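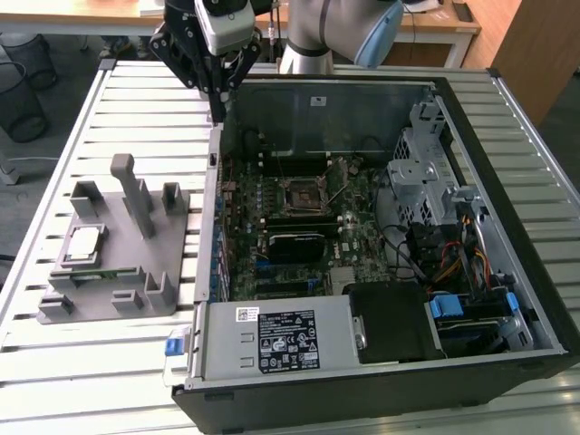 Mi seguro de hogar, una póliza de Gostmont que pago desde hace 11 años, lleva una cobertura de «daños eléctricos en aparatos» que hasta ahora no había usado. En enero hubo una subida de tensión en el edificio y el ordenador de sobremesa no volvió a encender. Pedí 790 euros, que es lo que cuesta un equipo parecido, y me ofrecen 321 «por valor real en el momento del siniestro». Para colmo, el perito quiere un informe técnico que diga qué pieza ha fallado, y el informe lo pago yo. La torre está ahora como se ve, tumbada, sin la tapa lateral y con el zócalo del procesador vacío, y empiezo a sospechar que me dirán que así no hay quien demuestre nada. ¿Alguien ha conseguido que le paguen el valor a nuevo? ¿Sirve de algo reclamar o es perder la tarde? Ya sé que me vais a decir que lea la póliza. La he leído. Donde yo leo «reposición», ellos leen otra cosa.

*Publicado por **tejabaja** el 25 de enero de 2024 en Seguros y reclamaciones*

---

**marea_corta**

Depende de una frase, y suele estar en las condiciones particulares, que son las hojas con tu nombre, y no en el librito general. Busca «valor a nuevo» o «valor de reposición» y mira qué pone al lado. En muchas pólizas el valor a nuevo vale para mobiliario y electrodomésticos, pero los aparatos electrónicos de más de unos pocos años van con depreciación. Si la tuya dice eso, 321 es una cifra fea pero defendible. Si no lo dice, pide por escrito de qué cláusula sale la rebaja. Por escrito, insisto. Por teléfono te van a contar lo que quieran.

Lo del informe me lo creo a medias. Que pidan una prueba del daño es normal. Que además tengas que pagarla tú ya no lo es tanto, y algunas compañías devuelven la factura si al final aceptan el siniestro. Pregúntalo antes de encargarlo. A mí me pasó con Poltis: primero que no, luego que «excepcionalmente» sí, cuando les pedí que me señalaran la página. 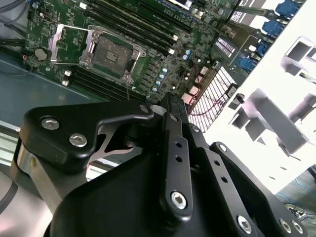
En cuanto al propio informe, desconfía de los de una línea. «Equipo averiado por sobretensión», con sello y firma, no sirve más que para que te pidan otro. Tiene que poner marca, modelo o número de serie si lo hay, qué se ha probado, qué no funciona y si la reparación sale más cara que el aparato. Y no tires ninguna pieza, ni la vendas, hasta que te hayan pagado. Parece una tontería hasta que te dicen que el perito quiere pasar otra vez.

También puedes pedir a la distribuidora de luz un certificado de incidencias de ese día. Si reconoce la subida, tienes otra puerta a la que llamar. Si no la reconoce (lo habitual, para qué engañarnos), al menos lo has pedido y queda constancia.

---

**persiana_rota**

Reclamar no sirve de nada. Yo estuve meses con lo de una nevera y un televisor, 1345 euros entre las dos cosas, y me pagaron menos de la mitad. Cambia de compañía cuando te venza y ya está. Bueno, que la siguiente será igual.

---

**cuarto_izquierda**

No estoy de acuerdo con lo de arriba, aunque entiendo el cabreo. Reclamar tiene un orden y casi todo el mundo se lo salta:

1. Escrito al servicio de atención al cliente de la aseguradora, con copia de la póliza y de la oferta. Guarda el justificante de entrega.
2. Si contestan que no, o dejan pasar el plazo, reclamación ante el organismo supervisor. Ojo, que su informe no obliga a la compañía a pagar. Hay quien lo vende como si fuera una sentencia.
3. Si el desacuerdo es solo por la cantidad, mira si te compensa nombrar un perito propio. Por la diferencia que discutes, yo diría que no: se te va en honorarios.

Y no firmes el finiquito que te manden con los 321. Se puede cobrar a cuenta, pero tiene que decirlo el papel. Los comparadores tipo Callix, que te prometen «pelear tu siniestro», cobran un porcentaje y lo que hacen es mandar el escrito del punto 1.

---

**tejabaja**

Gracias. He mirado las particulares y lo de la depreciación para electrónica no aparece por ningún lado, solo en un anexo que yo no tengo firmado. Me dicen que «se entiende incorporado». Ya he mandado el escrito y espero respuesta en febrero, sin muchas ilusiones. El informe me lo hacen en Hrubý, en el barrio, y me lo cobran aparte si hay que repetirlo.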